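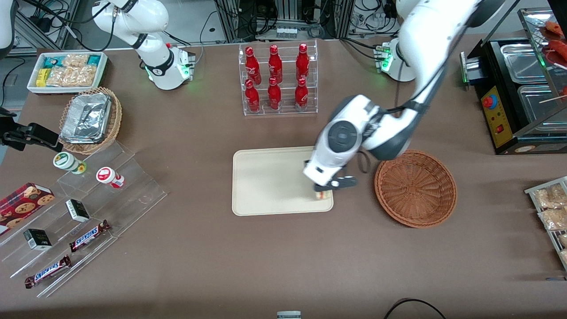

Kitchen and Pantry Safety Check – Dundach, fall round
Checked by: Seren Kemeys
Date: Thursday, October 15, 2020
Address: the rental on Pumphrey Road, Notlow
Last round: April

I do this check twice a year at Dundach, the house my brother-in-law and I rent out by the week. It started as a page of scribbles taped inside a cabinet door and it has grown, mostly by me getting annoyed at something and adding a line. A few other owners on our road have asked for a copy, so this year I typed it up with my comments left in. Change whatever you like! Your house won't be my house.

I mark each line OK, FIX, WATCH or N/A. FIX means before the next guests. WATCH means I look again when I'm over there to change the sheets.

STOVE AND OVEN

Anti-tip bracket fitted and catching the back leg – OK
I open the oven door and lean on it gently with one hand. If the back of the range lifts, the bracket isn't catching. Whoever slides the stove out to sweep has to slide it all the way back in, and I've written that on the cleaning sheet in capital letters.

240-volt outlet and cord behind the range – OK
Pulled it out and looked with a flashlight. No browning on the outlet, no kinks in the cord, a truly amazing amount of dried pasta on the floor. Vacuumed.

Burners heat evenly, knobs turn off fully – FIX
The front left knob is loose again. You can turn it to off and it drifts a hair past, and then you're not sure what you've told it. I pulled it and stuffed a bit of foil in the stem last spring (don't do that) and now I've ordered a real one. Burner taped over until it arrives.

Hood filter clean – FIX
Disgusting. Soaked it in hot water and dish soap while I did the rest of the list, and it needs another go before I'd call it clean.

Nothing stored in the oven – OK
Well, there was a pizza pan, and now there isn't.

Oven mitts without holes or thin spots – FIX
One good, one not. The bad one has been on its way out for ages and I kept hanging it back up out of habit. It's in the trash.

ALARMS AND FIRE

Smoke alarm, hallway outside kitchen – OK
Pushed the button, lost my hearing, moved on. Fresh battery anyway.

Smoke alarm, age on the back label – WATCH
This is the Puveo one, and it's nine years old. I replace them at ten no matter how cheerfully they beep, so it goes on the shopping list for the spring round. If you've never twisted yours off the ceiling to read the date, go do that before you do anything else here.

Carbon monoxide alarm – OK
Plugged in behind the bread box, where a guest had unplugged it to charge a phone. Back in, tested, and I moved a lamp so there's a free outlet next to it. We'll see if that helps.

Fire extinguisher: gauge in the green, pin in, bracket tight – OK
Bracket is by the back door, on the way out. I used to keep it under the sink behind the dish soap, and Odair Xavier, who did our wiring and has opinions, asked me how I planned to reach it with the stove on fire. I had no answer. It moved that afternoon.

Fire blanket – N/A
Haven't got one. Going back and forth on it.

Exit path clear from kitchen to back door – OK
The boot tray had crept into the way. It always creeps.

SINK, WATER AND WHAT'S UNDERNEATH

GFCI outlets trip and reset – FIX
The right-hand one tripped fine and wouldn't reset. I tried it several times with nothing plugged in, then turned off the breaker and put a note on it. Odair is coming to swap it out. He quoted me 300 dollars for that plus a new porch light and fixing the pantry switch that buzzes, and I said yes before he could look at anything else.

Under-sink shelf dry – OK
I lay a dry paper towel under the trap, run the hot tap a good long while, then check the towel. Dry as a bone this time. Last year it wasn't, and that's how I learned what a slip nut is.

Cleaning products in their own containers, child latch working – WATCH
Latch works if you shut the door with a bit of force. Guests don't. I'd like a magnetic one but haven't found any that sit right on these old doors. Any spray bottle without a label gets emptied, rinsed and thrown away, whatever I think is in it.

Hot water temperature at the tap – OK
Measured with the candy thermometer, same as always. The dial on the heater hasn't been touched.

Dish towels kept away from the burners – OK
The hook used to be right over the stove. Who puts a hook there? (Me. I put it there.)

FRIDGE AND FREEZER

Fridge temperature – OK
The thermometer read 34 after a night with the door shut. A little colder than I set it, so I nudged the dial a touch. Lettuce freezes against the back wall in there if you let it get carried away.

Door seals close on a slip of paper – OK
Shut the door on a strip of paper and tug. If it slides out easily, the seal's gone soft. I do the top, the bottom and the handle side. The bottom corner on the freezer was only sticky with something purple and it grips fine now that it's washed.

Old food removed – FIX, then OK
We let guests leave unopened things for the next people, and it's a nice custom, but it does turn the fridge door into a mustard museum. Opened jars go, no discussion. I felt bad about the good jam.

Coils vacuumed – OK
Do this one before you mop. I have done it in the other order, more than once.

PANTRY AND OPEN SHELVES

Heavy things low, light things high – FIX
Somebody had put the cast iron Dutch oven on the very top shelf. I'm not tall, and I had a bad moment getting it down. It lives on the floor of the pantry now, next to the stockpot, and there's a label on the shelf edge saying so.

Shelf pins all in and all the same kind – OK
Run a finger under each shelf and feel for them. It takes no time. I once found a golf tee in there doing the job of a pin – and doing it pretty well, to be fair.

Glass bottles back from the edge – OK
Oils and vinegars stand in a bin with a lip. Since I started doing that I haven't had to pick glass out of the baseboard heater.

Dates on cans, no dents on the seams, no bulging – OK
Two piles: keep, and toss. Don't start a third pile called "probably fine." I've been there and it just sits on the counter until dinner.

Signs of mice or pantry moths – WATCH
No droppings, no chewed corners. There was one moth, and it may have just come in with the porch light, but flour, rice and oats are all in screw-top jars now and I've hung a sticky trap. If there are any on it next time I'm over, the whole pantry comes out and gets wiped with vinegar. Dreading it.

Allergy note on shared staples – OK
The card on the pantry door says the staples aren't nut-free. A guest asked me for that a while back and I was a bit ashamed it took someone asking.

Step stool: feet, hinge, lock – FIX
One rubber foot missing. It rocks just enough to be nasty. New feet are cheap and come in a bag, so I'll do the whole stool.

KNIVES, SMALL APPLIANCES AND ODDS AND ENDS

Knives in the block or in sleeves, none loose in drawers – FIX
Paring knife loose in with the spatulas, point forward. I check this drawer with a wooden spoon, never my hand. Learned from my mother, who learned it the worse way.

Cords on toaster, kettle and coffee maker – OK
Run the whole length through your fingers with the thing unplugged. Bend it a little near the plug, where they like to crack.

Toaster crumb tray emptied – OK
Do it outdoors. That's all I'll say.

Blender base and lid fit – N/A
The lid is missing, so the blender has gone home with me until it turns up. Somebody's going to ask for it in the reviews.

Cutting boards flat and not split – WATCH
The big one is starting to cup. It spins if you push down on a corner, so there's a damp cloth folded under it and a note. It'll get through the season, I think.

Rug by the sink lies flat – OK
New grip tape in April and it's holding better than I expected.

First aid box: what's used up – FIX
Bandages all gone except the tiny round ones. No burn gel. The scissors had gone to live in the junk drawer. Restocking from the drugstore in Notlow on my way home.

Emergency numbers posted and right – OK
Ours is inside the cabinet over the phone, with the house address in big letters at the top. People on vacation don't know where they are.

STILL TO DO BEFORE THE NEXT GUESTS

Stove knob, when it comes
Second soak for the hood filter
GFCI outlet, porch light and pantry switch (Odair)
Step stool feet
New oven mitts, a pair this time
First aid box
Label on the Dutch oven shelf is handwritten and crooked, redo if there's time

I turned the water and the breakers back to how I found them, except the one with the note on it. Key is in the usual place. The hood filter is still in the sink, so if you get there before me, don't try to do dishes.

S. Kemeys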